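Setting Up a Two-Arm Gear Bench Without Making Everyone Miserable

I run second shift assembly at Caputo, and in August we were handed a two-arm bench to do part of the planetary gear job. The sales sheet from Ommont said it would "free your people for higher-value work." I asked what that work was and got no answer, so keep that question handy. What follows is how we set ours up, with the parts I'd do differently.

Before you start

Find out who does the job by hand now and ask them to show you. In our case that was Yolotzin Medrano, who has put together more of these than the machine ever will. She spots a bad tooth with her thumb. No arm on our floor does that. Write down what she checks, then decide who will check it once the arm is placing parts.

Step 1. Clear the mat down to one job

Put out one plate and only the gears that go on it. If you leave parts from the last order lying around, somebody will spend the afternoon working out why the arm went for the wrong one.
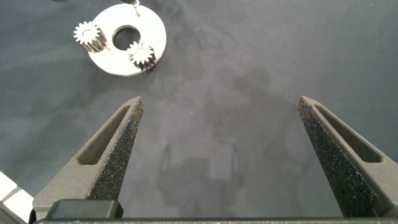
Plate and two small gears at the wrist camera, fingers open.

Look at the wrist view before every first run, even if you're sure. The toothed faces catch the light, and a shiny part on a shiny plate is harder to read on a screen than it is at the bench. We moved our lamp twice.

Step 2. Check the mat

Lint, stains and shadows all show up from close range. A person ignores them. Wipe the mat at the start of shift and again after lunch, and put that time on the schedule. Ours wasn't on it, so Jae-hoon Yoon did it on his break for two weeks until I found out.
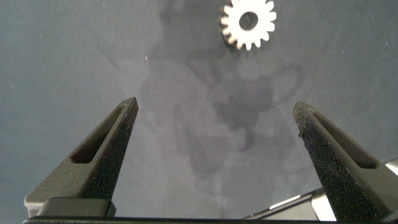
Step 3. Place the gears on the pegs by hand first

Do one full assembly yourself, slowly, with the arms parked. Then back the parts off and set them where the arm will start. Keep spare gears away from the plate rim. A bevel gear that sits half on the plate and half on the mat is tilted, and a tilted gear needs a different grip from a flat one.
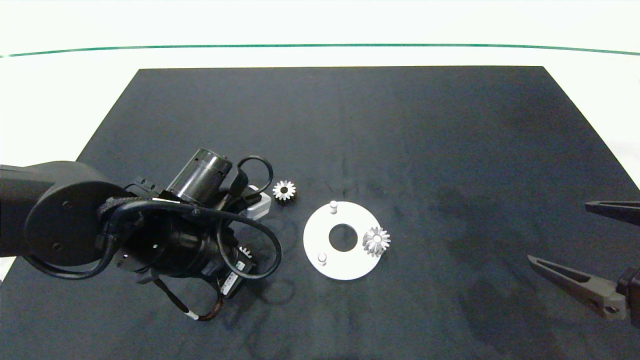

Watch the cables too. Run each arm through its whole reach at low speed with a hand on the stop button. If a loop gets near the work, tie it back and run the whole thing again.

Step 4. Run a short batch and count honestly

We ran 39 plates. Seung-woo Yeo logged every time he had to step in, including the nudges. The vendor's log left out the nudges. By our count he stepped in 18 times, and I would call that a job with a helper, whatever the dashboard says.

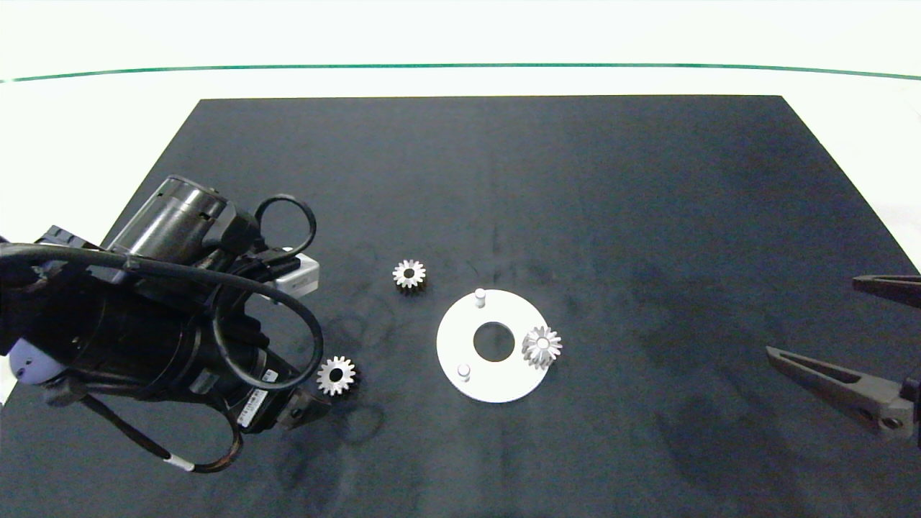

Keep the paper log for at least the first month. When the office asks why you still need two people on the line, you'll want it.

Step 5. Settle the jobs question in writing

Get the new duties, the pay grade and the training hours on paper before the bench counts toward your numbers. Na-rae Cha was told she'd be "supervising" the arms, at her old rate, while still packing. She turned it down until the grade changed. It took a month.

If the target was set from the brochure, ask for it to be set again from your own log. Ours was 900 a week. We haven't hit it yet.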